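**Viketton Parish Register Scanning Kit**

For family history societies, parish archives and anyone copying old record books page by page. Sold by Atico, shipped in two cases. Current version: 4.

The kit is made for bound books that can't be opened flat. It holds the book at 90 degrees, keeps the page still without glass pressing on the ink, and saves each opening with its own file name so that the transcriber can find it later.

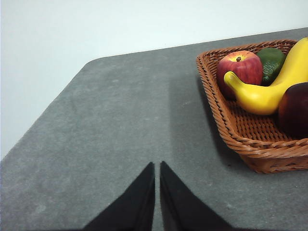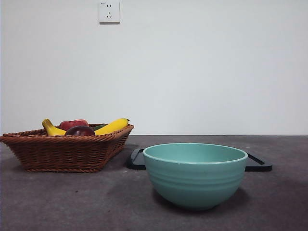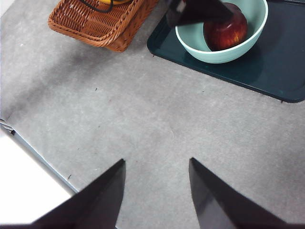 **What is in the kit**

Case one:

- Book cradle, two padded wings, adjustable spine gap
- Copy stand column with sliding arm
- Two LED light bars with diffusers
- Foot switch with cable
- Set of page strips (clear polyester, three widths)

Case two:

- Camera body and fixed lens, already matched and focused for the cradle
- Power supply for camera and lights
- Target card with ruler and gray patches
- Six foam wedges for thick or broken spines
- Printed setup guide
- License card for Rusnák Index, one computer

You supply a table, a computer and a drive to save to. The table should be steady and deeper than it looks like you need. A church hall folding table will work if nobody leans on it, but a heavy desk is better.

**Books it will take**

Registers up to 40 centimeters tall. Most baptism, marriage and burial books from the 1700s and 1800s fit with room to spare. Large tithe books and some land registers do not. If the book is taller than the limit, ask about the Zitthorpe wide cradle, sold separately, which uses the same column and lights.

Spine thickness is set with the two knobs under the cradle. Loosen both, set the book in closed, open it at the middle, and let the wings find their own place before tightening. As you work through the book, the left side gets thicker and the right side thinner. Readjust every 50 openings or so, or whenever the gutter starts to go dark.

Loose sheets, funeral cards and letters tucked between pages can be shot on the right wing with the left wing folded down. Shoot them in the place where they were found, before you turn to the next opening, and use the "insert" button in the software. That keeps the order. A burial receipt that was sitting next to the 1831 entries may be the only clue to which John or Mary it belongs to.

**Image quality**

Version 4 captures a full opening at a resolution suitable for reading faded iron gall ink and pencil notes in the margin. Small superscripts, abbreviated first names and struck-out words stay readable when enlarged. The lights are set low to the sides, which brings up erasures and scratched corrections that flat lighting tends to lose.

Color is kept on by default. Please leave it on. Gray files are smaller, but you lose the difference between the original clerk's ink and a later hand, and that difference matters when someone has gone back and "fixed" a surname.

**Rusnák Index software**

The kit comes with Rusnák Index, which runs the camera and builds the index at the same time. Each shot is given the book code, opening number and side. Fields you can fill in while shooting or later:

- Event type
- Date as written, and date as read
- Principal names, up to four
- Parents, spouse, sponsors, witnesses
- Residence or house number
- Informant
- Transcriber's initials and a doubt mark

The "as written" and "as read" fields are separate on purpose. If the book says Szimko and you believe the family is the one that signed as Šimko a generation later, enter both. A search finds either one. The original spelling is never overwritten, and the doubt mark carries through to any list you print or export.

Exports: CSV, GEDCOM (names and events only, no guesses at relationships), and a plain page list in PDF. Images are saved as TIFF with a JPEG copy. There is no online account and nothing is uploaded. The license does not expire. Updates within version 4 are free.

Runs on Windows 10 and 11. A Mac version is being tested and will be announced when it is ready. We do not have a date.

**Speed**

One person working alone can expect slow going for the first book and a steady pace after that. Two people, one turning and one watching the screen, is the arrangement we recommend. The watcher catches turned corners, skipped openings and fingers over entries, which are the three errors that cause most reshoots.

Keegan Beaulieu used the kit on a run of nineteenth century marriage registers and sent us his log. He shot 994 openings and had to go back for 11 of them. Nine of those were double page turns.

**Notes from users**

"The foot switch is the part I would not give up. Both hands stay on the book. My complaint is the cable, which is short if your computer is on the other side of the room. I bought an extension and it works fine." Blažena Šimko

"We had a register with water damage down the whole outer edge. The widest page strip held it down without touching the weak part. Took a while to get the hang of moving the strip each time." Přemysl Jurčo

"Good kit, heavy cases. Wheels on the second one would help." Igor Brabec

The foot switch cable was lengthened to three meters in version 4. Both cases now have wheels. The column is still heavy and has to be, or the camera moves every time somebody walks past.

**Permission and handling**

Owning the kit does not give you permission to copy anything. Parish offices, diocesan archives and state archives each have their own rules, and some allow copying for personal research but not for sharing. Get the answer in writing and keep it with the image files. There is a spot for it in Rusnák Index under Book Details.

Clean, dry hands are preferred over cotton gloves for paper. Pencils only near the book. Do not use the page strips on pages with flaking ink or paint. If the binding starts to crack when you set the book in, stop, take it out and tell whoever is in charge of it.

**Setup**

Allow an hour the first time. After that most people are shooting within 20 minutes of opening the cases.

1. Put the column on the table and tighten the base clamp.
2. Set the cradle under the arm, with the arrow facing you.
3. Attach the light bars. The diffusers face in.
4. Mount the camera. It only fits one way.
5. Connect the power, then the USB cable, then start the software.
6. Shoot the target card. If the software shows a green bar, go ahead. If it shows yellow, move the lights down one notch and try again.
7. Shoot the outside of the book, the spine and any title page before the first entry.

Shoot the target card again at the start of each day and after any lunch break where the lights were turned off.

**Storage space**

Each opening takes up a fair amount of disk space when saved as TIFF. A drive that holds 2,000 openings with the JPEG copies is included in the archive bundle (see below). For the standard kit, buy the largest drive you can and a second one to copy it to. Keep the second drive in a different building.

**Ordering**

The kit comes in three forms:

- Standard kit: both cases as listed above
- Archive bundle: standard kit, storage drive, spare foot switch, second software license
- Society rental: standard kit, rented by the month, return shipping included

Rentals are booked up through April. After that there are two sets free. Societies that rent and then buy can put one month's rental toward the price.

Prices are sent on request, as shipping depends on weight and country. Write to Štefánia Mikuš in the Atico order office and include the delivery address, which form of the kit you want and the height of your largest book. She will tell you if you need the wide cradle.

**Warranty and parts**

Two years on the column, cradle and lights. One year on the camera. Page strips and foam wedges wear out and are not covered, but are sold in packs at low cost. Part numbers:

- VK-21 page strips, mixed
- VK-22 page strips, wide only
- VK-30 foam wedges
- VK-44 foot switch, three meter cable
- VK-51 diffuser pair

Parts for version 3 are still available except the old light bars. Version 3 owners can fit the new bars with adapter VK-52. The version 2 cradle uses a different mount and will not take either.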